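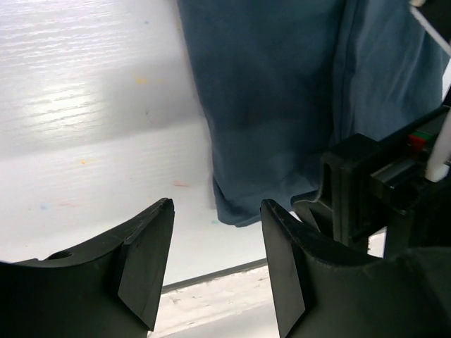 Dark blue cloth on a white tabletop.

The Case for Plain Sleeves

Small labels spend too much on packaging and too little on the record inside it. I have bought new vinyl from independent labels for many years, and the balance has moved in the wrong direction. A gatefold jacket, a printed inner, a poster and colored vinyl are now treated as the standard package. The mastering is often the same file that went to the streaming services.

The Kiiskinen reissue series is a fair case to examine. Each title was pressed in an edition of 500, on two discs, in a heavy jacket with a tight inner sleeve. The music runs short enough to fit on one disc. Of the three titles I own, two arrived with scuffs from the paper inner, and one had a center hole far enough off that the pitch wavers on sustained piano notes. The jackets are excellent.

Compare Saltelska, which sells single discs in a plain white die-cut sleeve with a poly-lined inner. The label lists the cutting engineer, the source tape and the plant on its site. It also asks for test pressings a second time when the first set is noisy, and it has delayed releases to do so. One title planned for December came out the following spring. Some buyers complained. The finished record is quiet from the lead-in groove to the label.

The usual defense of elaborate packaging is that it sells, and I accept that. A buyer at a fair table sees the jacket first and cannot hear the pressing. Jodier has said in its newsletter that a printed inner adds to the price it can charge. But a label that relies on this is selling print work, and should say so in the listing.

My proposal is modest. Offer the plain version at a lower price -- 30 percent lower seems workable for a double album -- and publish the mastering details for both. Buyers who want the poster can still pay for it.

Recent posts
Gidavmont: The Early Singles, Reviewed
Poly-Lined Inners Compared
Storing Records in a Damp Basement
When to Ask for a Replacement Copy

Contact | Copyright 2019 | Back to top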